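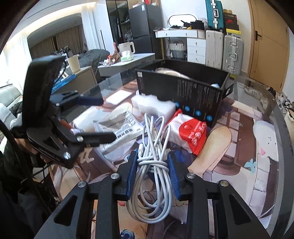 Cable coil in the blue-padded fingers, second gripper coming in from the left.

Budgeting for grippers at home: what I'd plan for next time

I get more mail about the grippers than about anything else on this site, including the bread oven, so let's do the money part properly. If you want a robot arm to help with tidying someday, and you've decided to start with a pair of hand-held grippers so you can record the chores yourself, these are my notes on what to buy, what to put off and where the money goes when you aren't looking.

My whole budget was $1,777. An odd number, I know! It was what was left in the kitchen fund after the sink came in cheaper than quoted.

Start with the chores

Write down the jobs before you open a single shop page. Mine were coiling cables, folding dish towels and putting lids on boxes. Cables went first on the list, and I'm glad they did, since a loose coil shows you right away if the jaws open wide enough and if the pads hold on to something thin and slippery. Take a coil with you if you're going to see a gripper in person (I took a charger cable and a wooden spoon to the showroom in Jedholm and got a few looks).

If a job only needs one hand, mark it. If most of your list is one-handed, buy one gripper and be happy. Mine was mostly two-handed, so I bought the Purkus pair, and that was $700 gone in an afternoon. Buying one now and one later would have cost me more in the end, with shipping twice and no guarantee that the second would match the first.

Weigh it in your hand

The spec sheet will give you a weight and you'll think, oh, that's nothing. Then you hold it out over a table for 20 minutes and your forearm has a different opinion. Fill a water bottle to the listed weight and carry it around while the kettle boils. Switch hands. If you share the work with someone smaller than you, have them try too, and ask about handle sizes before you pay.

Pads are a running cost

Ribbed rubbery pads on the fingers are lovely for grip, and you should treat them like sponges: they get used up. I price in 2 spare sets from day one and keep them in the drawer with the batteries. Gostico sells a third-party set that's a bit cheaper and fits fine after a trim with scissors — try one before you stock up. Wipe the pads with a damp cloth, no dish soap. Soap leaves a film, and then everything slides.

And check the pivot bolts! A hex key that fits them ought to live in the same drawer. I borrowed one for far too long.

Cables, cables, cables

This line was missing from my first budget entirely. You'll want longer leads than the ones that come with things, some hook-and-loop ties and a decent power strip. If your gripper has a cable hanging off it, plan where that cable will run while you're standing up and moving. I like mine behind the elbow and clear of the table edge. Sort this out before you buy furniture for the job, because you may find the table you have is fine.

Which brings me to the table

Don't buy a new one. Please. Everybody sends me links to workbenches. A glass-topped living room table works, with a caution: glare. Pull the curtains or move the lamp, try again, and only then think about spending. A picture or a patterned mat under the glass is no trouble for me, and if you're recording chores for an arm that will one day work in a real home, I think a bit of visual mess is worth having. That's my opinion, and the forum at Kröger will tell you differently.

What does matter is height. If you're stooping, raise the table on blocks or pick something taller. Blocks are cheap. Your back isn't.

Keep the packaging

Boxes, foam, bags, the little cards, all of it, until the return window has closed. I write the last return date on the box in marker. After that, keep one good box per item for storage and let the rest go. Foam packing pieces and bubbled sheets make good practice objects too, by the way: light, awkward, free. I got weeks of lifting practice out of one delivery before I spent a cent on test items.

Where to save, where not to

Save on the practice objects. Tissue packs, snack bags, paper cups, old phone boxes... your counter is full of them. Save on storage as well. A laundry basket holds a surprising amount of gear as long as you put the grippers in on top.

Don't save on the charger. Don't save on a second memory card either (I did, and lost a morning of towel folding in January).

The arm itself

I haven't bought it yet. What's left after grippers, pads, leads and cards sits in an envelope marked ARM, and it's a start. If you want to plan that far ahead, measure the spot where it would be clamped, check that there's an outlet within reach, and ask the seller for the price of one replacement motor. I wrote to three shops asking that and got one answer, which has helped me choose a shop.

Next month I'll put up my cost sheet with the shipping broken out, once I've found the receipt for the power strip.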